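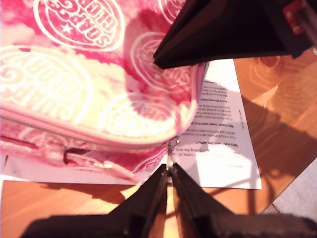
Why does the policy freeze for a moment right after the gripper closes?
Because the planner is waiting on a camera message that has already been thrown away.

Ticket 162, component: Nirnero grasp server
Opened by: Perla Ocampo
Status: fixed, grudgingly

Symptom: the fingers close, then the arm sits there contemplating its career. Log says "sync: no match, retrying" until the watchdog gets bored at 2,000 ms.

Tried first: restarting everything. Same freeze, with cleaner logs.

Tried second: swapping the Treltmont driver back to the April build. No freeze, but no wrist stream either - technically an improvement in latency.

Then I printed the timestamps. The wrist camera stamps on arrival and the joint states stamp at the source, so under load the two drift apart. The sync queue depth was 2. By the time the matching joint state was wanted, the queue had dropped it.
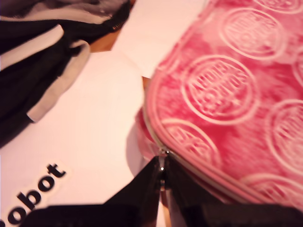
Raising the depth alone only made the freeze rarer, and so harder to blame on anyone. What fixed it was stamping both streams at the source and letting the planner take the nearest joint state. Patch is on the Palaniappan branch.

Left to do: the retry message should name the topic it can't match. It currently names the node, and I already knew which node was sulking.

Leaving this open until Flulora has the same patch.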